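Buying a used stroller, what should I check before I hand over money?

I'm due in July with our first and trying not to buy everything new. There is a Vanholm stroller for sale near me, the older model with the bassinet that clips on, and the seller says it was used for one child and then kept in a garage. The price is good. My sister thinks I'm asking for trouble and should get a new budget one.

What I want to know is:

- what wears out first on a stroller like this
- if it matters that the harness has been washed
- how I find out about recalls
- if a used bassinet is okay for a newborn

We live in Multomport in a second floor apartment with no elevator, so weight matters too. I'd be making bottles and doing everything else in a small kitchen with the stroller parked right by the door, so it can't be huge when it's folded. Any advice from people who bought used is welcome.

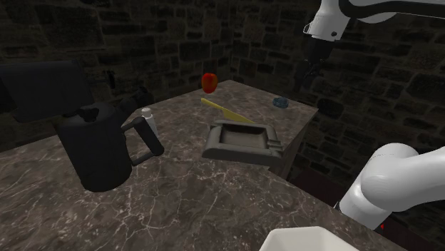
Replies

Posted by twinsinthehills

We bought two used strollers and sold both later, so I've been on each side of this. Go and look at it in person. Don't pay a deposit over messages.

Start with the frame. Open it and fold it at least 4 times. The locks should click every time without you having to kick or shake anything. Push down hard on the handle with the stroller open. A little flex is normal but it should not start to fold.

Then the brake. Put it on, and try to push the stroller forward and back. Do both wheels. On ours one side held and the other slipped, and we only found out on a hill.

Wheels and tires are the cheap part. Foam tires get flat spots when they sit in a garage for a long time. You can usually order new ones, but ask the price before you agree on anything. Front swivel wheels that wobble at a fast walk often just need cleaning. Hair and string get wound around the axle.

For the harness, look at the stitching and the buckle. Washing is fine if it was done the way the manual says. Hot water and bleach can weaken the straps. If the seller can't tell you how it was washed, I would price in a new harness.

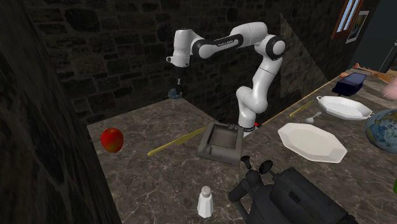

Once you've been through all that, turn the stroller over and find the label. It should have a model number and the date it was made. Write both down and look them up on the manufacturer's recall page and the government one. A repair kit may have been sent out years ago, and plenty of owners never put it on. Ask the seller directly if they did. If there's no label at all, walk away.

On the bassinet, check that the base is flat and firm and that the mattress is the original one. Don't add a thicker pad from somewhere else. The mattress should fit snugly with no gaps at the sides. Also smell it. Garage storage can mean mildew, and it is very hard to get out of the lining.

Posted by mamabear_k

I got a used Hesus and it was fine. Just clean it good. My baby is 2 now and we still use it. I wouldn't get the Vanholm for stairs though, my friend has one and she hates carrying it.

Posted by northside_nap

Agree with most of the first reply. A few things to add for an apartment.

Carry it before you buy it. Fold it, pick it up with one hand and go up and down the seller's steps if they have any. Remember you'll have the baby in the other arm. We had a Dewulf with a lovely big basket and I left it locked in the lobby most days, which my landlord complained about.

Measure the spot by your door and take a tape measure with you. Some of the older ones only fold flat with the seat off, so then you have two pieces to store.

One more thing on price. Add up the parts it needs (tires, harness, rain cover if it's missing) and compare that total with a new basic stroller, with the warranty in mind. Many warranties only cover the first owner. Ours came to $80 in parts and I still thought it was worth it, but it was close.

Keep the car seat separate from all of this. If the seller offers to throw one in, I'd say no unless you know its full history and the expiration date on the shell.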